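Prastska Felt Bumper Dots and Drawer Liner Set
Home > Kitchen > Quiet Things > Liners and Bumpers

Product code 2324
In stock at Nastmont, ships in two working days
Colour: charcoal or oatmeal

Some households wake gently to birdsong. The rest of us wake to somebody hunting for the good teaspoon. The Prastska set is for the second group. You get one roll of non-slip liner, a sheet of self-adhesive felt dots, and a small scraper for removing whatever the last tenant stuck in there.

What's in the box
Liner roll, 1794 mm long, 450 mm wide
106 felt dots, 8 mm across
20 larger felt pads, 20 mm across, for chair feet and ornaments with opinions
Plastic scraper
Instruction card in English and French, plus a drawing of a very happy drawer

The liner
A soft, open-weave foam with a bit of grip to it. It lies flat after an hour under a couple of heavy books and trims with ordinary kitchen scissors. There's no glue on the back, so you can pull it out, rinse it in the sink and hang it over the tap. Please don't put it in the dryer. We've seen what comes out of the dryer.

It holds cutlery trays, spice jars and lids in place. It will not hold a cast iron pan in place, and neither will anything else we sell.

The dots
One dot in each top corner of a drawer front is plenty for most kitchens. Wipe the spot with a little methylated spirits first, let it dry, press the dot on and leave it alone overnight. Charcoal dots disappear on dark cupboards. Oatmeal dots disappear on pale ones, until someone eats beetroot.

Measuring up
Measure the inside of the drawer, front to back and side to side, and take 5 mm off each. Do this with the drawer empty. You'll find three takeaway menus and a key to nothing, and you may as well deal with them now.

Using it on trolleys and rolling cabinets
Drawers on wheels get knocked about more than fixed ones, so line every drawer and put dots on the lot. The top is worth a thought as well. A rolling cabinet with a slightly raised lip at the front and sides, like this grey three-drawer one, will take an offcut of liner laid inside the edge, which should help a bowl stay where you left it and give a drink can lying on its side something to grip. Cut the piece a touch small so it doesn't ride up over the lip.

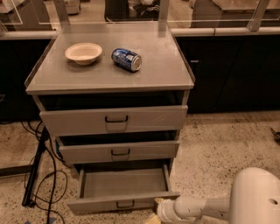
Care
Rinse in warm water with a drop of dish soap. Vacuum crumbs with the brush attachment. Replace dots when they go flat and shiny, or when the teaspoon person starts winning again.

Goes well with
Trorton Cupboard Door Catch, pack of two
Þórarinsdóttir Wool Tray Mat, small or large

Returns
Unopened sets can come back within 20 days. Opened rolls can't, even if you only cut a little bit off to see.

Page updated 09/05/2025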